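Subject: Re: Hall colour, and the floor, again

On the subject of paint, a member wrote:

> I had a look at the sample pots over the weekend and I don't mind the
> olive, but has anyone thought about what it does to the place in winter?
> The Bainbridge hall already has the cheer of a dentist's waiting room.
> Also, are we sanding the floor or painting it? I was told sanding. Then
> I was told painting. Then I was handed a raffle ticket.

Fair questions, all of them, including the implied one about the raffle.

The floor first. The quote for sanding came back in May and was large enough that we read it twice and then put the kettle on. The boards date from 1894 and have been sanded so many times that the bloke from Trolia put his knife down a gap and said there were 2 millimetres left above the tongue. After that you're sanding nails. So it's paint: two coats of floor enamel, $568 including the primer, and no dancing in heels for a week.

As for the walls, the old cream was not a heritage colour, whatever the plaque in the porch implies. The scrapings behind the honour board went cream, cream, pink, cream, green. Green is as far down as we got before hitting plaster, so green has as good a claim as anything. I realise this will not console the pink faction.

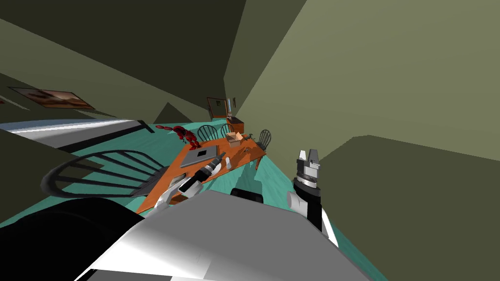
Do we need council approval to change the inside colour?

Interior paint is exempt so long as we leave the joinery alone, which means the picture rails, the stage surround and the servery hatch all stay varnished.

The hatch will go on sticking, then. It has stuck through three governments and I see no reason to deprive it now.

Two other things while I have your attention. The Cellau urn has been descaled and no longer tastes of coins, so please stop bringing thermoses to meetings as a form of protest. And the hall seats 90 for insurance purposes, which the trivia night people treat as an opening offer. It isn't one.

If you can hold a roller, we start at 8 am on the first dry morning after the quilters have cleared out. Bring old clothes and your own lunch. Drop sheets are in the cupboard under the stage, behind the nativity donkey. Reply to the list if you're coming, and please trim the quoted bits when you do. The last thread about chairs was longer than the lease.

Secretary, Bainbridge Hall list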